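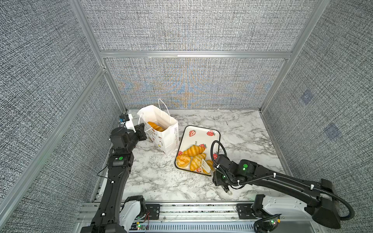 Fig. 2. Marble-patterned table with gray woven panels.

Section 3. Setting the Pilel dress form to your measurements

The Brernlow leaflet says the Pilel adjusts in moments. Allow some 30 minutes the first time, and don't plan to cut fabric the same afternoon. The dials move the panels apart, but they don't change the shape of the panels, and no amount of turning will give the form your shoulders.

1. Stand the form on a hard floor and tighten the collar under the hips. If it leans now, it will lean in every hem you mark.

2. Turn all the dials back to their lowest setting. Ignore the numbers printed beside them until you have checked them with a tape. On the two forms we tried, the waist dial disagreed with the tape.

3. Measure yourself in the underwear you will wear with the garment. Write down bust, waist, hip and back length.

Caution: Stop turning when a dial resists. The gears are plastic, and Brernlow doesn't sell them separately. 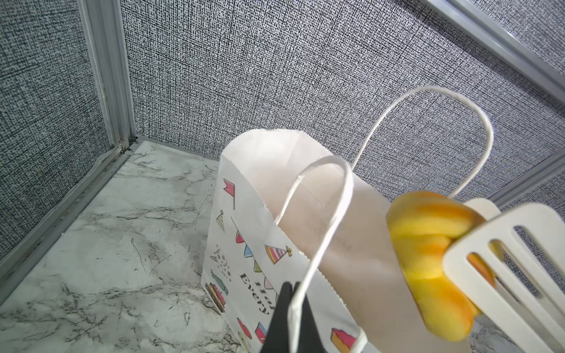

Should I set the form to my exact size?
Set it slightly under, then pad it out with batting. The form is harder than a body and won't give at the waist, so a bodice fitted tightly over it tends to come out wrong.

4. Open the bust first, then the waist, then the hips. Go a little at a time, front and back together, or the side seams will drift toward the front.

Note: The gaps between panels are normal. The Kwon cover sold to hide them is said to fit every form – try it before you throw away the packaging.

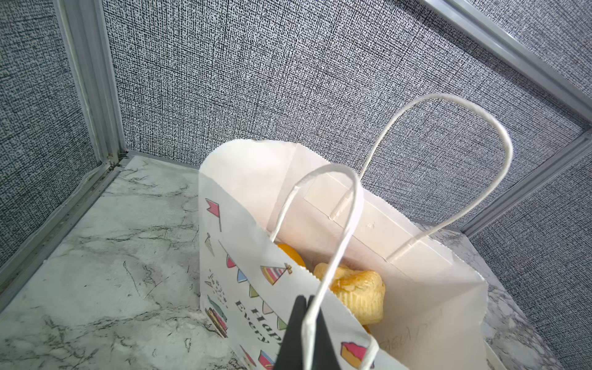
5. Pin a tape down the center front and another down the center back. Check both against a plumb line. The molded seam on the form is a poor guide.

6. Put on a garment that already fits you well. Drag lines at the bust or hip mean the padding is wrong, whatever the dials say.

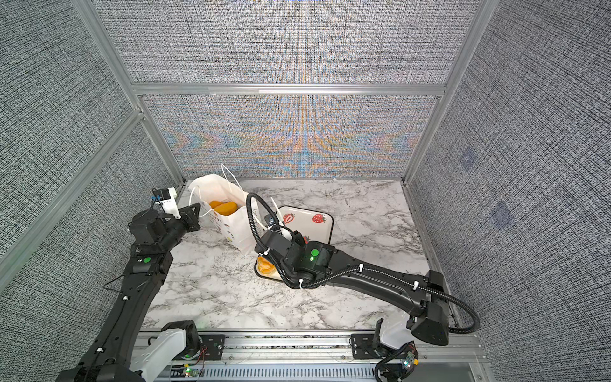

Ulla Niskanen: I followed step 4 and still had to pad one hip more than the other. The Usaddale pads slid around under the cover until I basted them down.

Basting is worth doing with any brand of pad. Use long stitches through the cover only, and measure again before you drape.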